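Why the Mug Tips: Stability, Handles and the Limits of Tableware Design
By Satish Annamalai
2021-08-02

A drinking mug is a short cylinder with an off-center mass attached to one side. Most of what can be said about its stability follows from that sentence, and potters have worked with the consequences for as long as there have been handles. What has changed is the way manufacturers measure the problem.

At Traltemer, a small tableware works that supplies cafes and canteens, every new shape goes through a tilt bench before it reaches the glaze room. The bench is a hinged steel plate with a protractor at the side. The mug is set on a strip of rubber so that it cannot slide, the plate is raised slowly, and the technician records the angle at which the mug goes over. The test is repeated with the handle facing uphill, downhill and sideways, first empty and then filled with 300 ml of water.

The basic geometry

An object on a slope falls when its center of gravity passes beyond the edge of its base. For a straight-walled mug the tipping angle depends on two quantities: the radius of the foot and the height of the center of gravity. A wide foot raises the angle. A tall body lowers it.

The foot is narrower than it looks. Most mugs stand on a ring that is cut or molded inside the outer wall, and the width of that ring is the figure that matters. Moving the foot ring inward by a few millimeters gives a lighter, more lifted profile, which customers tend to like, and it takes several degrees off the tipping angle.

Liquid complicates matters. A full mug has a higher center of gravity than a half-full one, and on a slope the liquid shifts toward the low side. An empty mug with a thick base can have a higher center of gravity than the same mug with a little coffee in it. Stability therefore rises slightly with the first mouthfuls poured and falls again as the level approaches the rim – a curve that Traltemer plots for each shape and keeps on file.

What the handle does

A handle on a typical mug makes up a small share of the total weight, yet it sits well outside the wall, so its effect is greater than the weight suggests. On the bench, a mug with its handle downhill goes over sooner than the same mug with its handle uphill.

The more important effect is mechanical. The handle is a lever, and it sticks out. A sideways pull applied near the top of the handle needs far less force to upset the mug than the same pull applied near the foot. Designers at the Zarnov studio, who draw shapes for several factories, now set the upper joint well below the rim for this reason. Their Onu mug has its handle attached in the lower two-thirds of the body. It pours a little less comfortably and stands up better to a knock.

Sleeves, cords and cuffs

Bench tests leave out clothing. A loose cuff hangs below the wrist and travels with the arm, and an open handle gives it something to catch on. Knits are worse than woven cloth, with loops that grip an unglazed or matte surface where smooth cotton would slide across. Brandow, a testing workshop, added a cuff-drag trial to its program last October. A weighted length of knitted fabric is drawn across the mug at rim height at a fixed speed, and the result is recorded as standing, moved or fallen. The workshop ran 117 passes on the first group of shapes. Closed-loop handles with a wide opening did worst, and small ear-shaped handles did best.
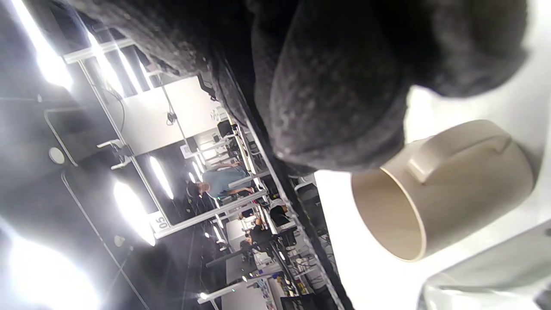
After the fall

A mug that goes over on a level surface will usually roll. The handle stops the roll before a full turn is complete, and the mug settles on its side. On a table with a raised lip it tends to stay put. On a flat-edged table the outcome depends on the starting distance from the edge, and Brandow advises a clear margin of 30 cm for counters where drinks are served.

Damage follows a pattern as well. The rim is the thinnest part and takes the first contact, so chips appear there before anywhere else. Traltemer thickened the rim on 8 of its canteen shapes and accepted the added weight at the top. The tipping angle dropped by less than one degree.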